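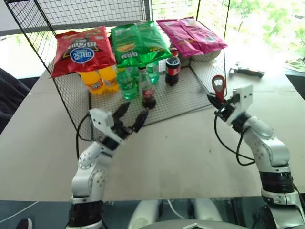

Boletín > Vida de barrio > Noches de peli

LO QUE PICAMOS MIENTRAS VEMOS LA SERIE

¡Ya vamos por el capítulo 22 y sigo sin saber quién robó el barco! El sábado vino Isla a casa, se durmió a la mitad (como siempre) y luego quería que se lo contara todo. Me negué – bueno, le conté el final.

Para la próxima sesión pido una cosa: nada de móviles hasta que salgan los créditos. Y que cada cual traiga algo de picar, que en enero acabé poniendo yo hasta las servilletas. A mí las patatas me gustan de bolsa y con mucho sabor, pero acepto aceitunas. Empezamos a las 4 y vemos 2 capítulos seguidos.

459 veces compartido · 2 comentarios

Elspeth Halliday: Yo llevo aceitunas, ¡pero sin hueso!

Gillespie Menzies: Fue el cuñado, lo digo desde el principio.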